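Anyone tried the Akilico kitchen headset plan? (they pay you in credit toward the arm) 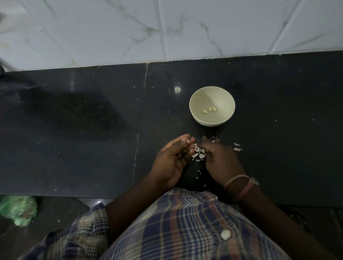

Garlic night, three cloves in the bowl so far.

mfuentealba
So I signed up for the Akilico countertop arm, the plan where you record your own cooking chores and they tune the arm to your kitchen before it ships in June. You owe them 20 clips. I'm at 14 and wow, it's kind of fun?? Garlic is my worst one, the skin goes everywhere on black granite. Has anybody got theirs delivered yet?

randcombe_rick
Got mine in the early batch. It's great at moving bowls and wiping. Peeling, no way. It squashed 2 heads of garlic before I gave up and got the knife out.

sandhu_k
Rick, did you do the garlic clips though? Mine was hopeless until I sent those in, and now it gets the skin off most cloves. Slow as anything, but I'm off doing the rice anyway.

randcombe_rick
I did them. Same mush. I think they're selling you your own homework, to be blunt.

cladby
Kinda with Rick. A silicone tube does garlic for a few bucks. What's the credit worth per clip?

mfuentealba
Enough to cover shipping, not much more. But I want it for my mom, her hands are bad and she cooks with a TON of garlic. Sandhu, did you pinch them or smash them first in your clips?

sandhu_k
Pinch, and go slower than feels normal. Email support and ask for the soft fingertips too, mine didn't come with them.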